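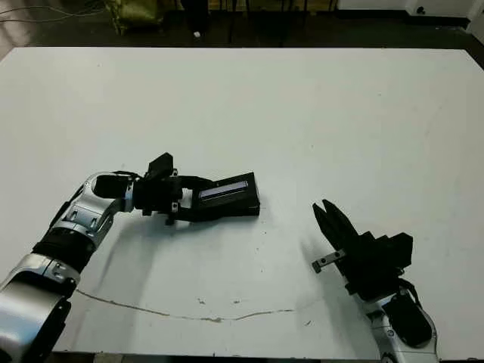 How does a film know what happens next?

Have you ever sat in the cinema, munching away, and wondered how all those actors knew what to say? They didn't make it up on the spot (well, most of them didn't!). Somebody wrote it all down first, and that writing is called a script.

Let's pretend we are making a film called Larkutska, about a girl called Armelle who finds a map inside an old piano. Before anyone can shout "Action!", our writer has to decide where Armelle lives, who her friends are, and what goes wrong. Something nearly always goes wrong in a film, or we would all be home in ten minutes.

A script looks a bit odd when you first see one. Each new place gets a heading in capital letters, like this:

INSIDE. THE MUSIC ROOM. NIGHT.
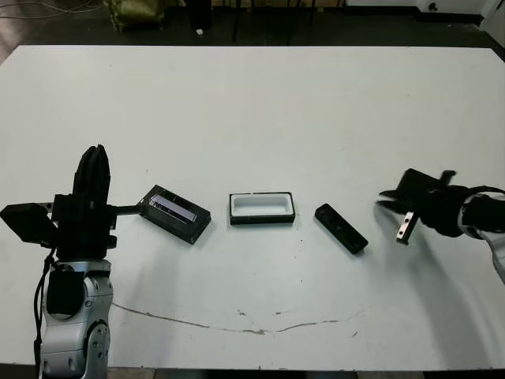
Under the heading, the writer says what people do, and then what they say. The name of the person talking goes in the middle of the page, with their words beneath it, so that an actor can find her own lines quickly, even on a bumpy bus.

As a handy guess, one page of script makes one minute of film. So if your story is 90 pages long, you'll want a comfy seat! Writers change their minds a lot too, and a page might be written again and again, right up until the morning it is filmed.

And now for something that surprises lots of children: films are hardly ever made in order. If the story starts and ends in the music room, both bits may be filmed on the same day, and poor Armelle has to be frightened before lunch and brave after it. A person called the script supervisor keeps careful notes, so that her plaster doesn't hop from one knee to the other.
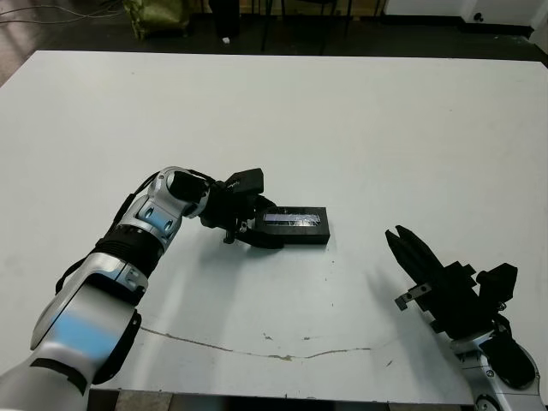 A black box held in a gripper, on a white table.

Would you like to try it yourself? Think of a place, put two people in it, and let one of them want something the other won't give. Write down what they say, then read it out loud with a friend, doing all the voices.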